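Rebuilding a Carburetor Fuel System on a Classic Pickup
Student project report, Auto Technology II
Charito Buenaventura and Sarita Tiwari, Kodstead Technical High School

We both signed up for this class wanting to work on something older than our parents, and we got our wish! Our project was a 1970s half-ton pickup with an inline six that would start, idle for a minute and then stumble as soon as you touched the gas.

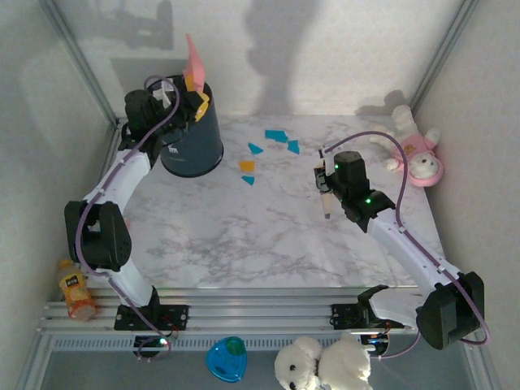
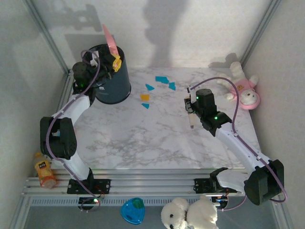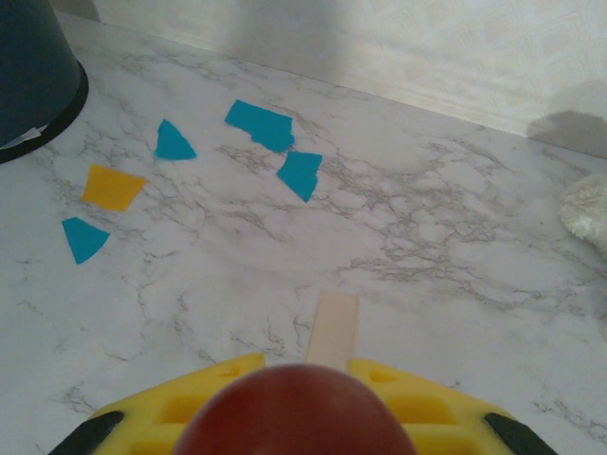 The truck belongs to Sarita's uncle, who bought it in Nandby and drove it home on a trailer because it wouldn't pull a hill. He had already replaced the plugs, wires and distributor cap. Spark was good on all six cylinders when we checked, so we moved on to fuel.

Compression came first anyway, since Mr. Kanaujia won't let anyone open a carburetor until they've done a compression test. Our lowest cylinder read 130 psi and the rest were close to it. That was a great moment – it meant the engine itself was healthy and worth our time.

Next we pulled the fuel filter and cut it open. It was packed with rust flakes. The tank had to come out, and that took longer than the whole carburetor job. Two of the strap bolts snapped and we had to drill them. We cleaned the tank with a Rillix kit from the parts store, rinsed it until the water ran clear and let it dry over the long weekend.

The carburetor is a one-barrel, so it's a friendly one to learn on. Charito did the teardown and Sarita laid the parts out in order on a tray. The accelerator pump cup was cracked nearly all the way through, which explained the stumble. The float was also set too high. We soaked the castings, blew out every passage, and put it back together with new gaskets, a new needle and seat, and a new pump.

It fired on the third try. We set the idle, then adjusted the mixture screw with a vacuum gauge until the needle sat steady. At 3000 rpm it held smooth with no popping, and the stumble off idle was gone. We were both yelling.

Parts came to $38 for the carburetor kit, plus the tank cleaner, filter and hose. If we did it again, we'd soak the strap bolts in penetrating oil the night before. We'd also take more notes on where the choke linkage goes – we had it on backward once and couldn't work out why the choke plate wouldn't close.

Still to do before June: replace the rubber line at the pump, check the timing again with the engine warm, and fix the fuel gauge, which reads full all the time.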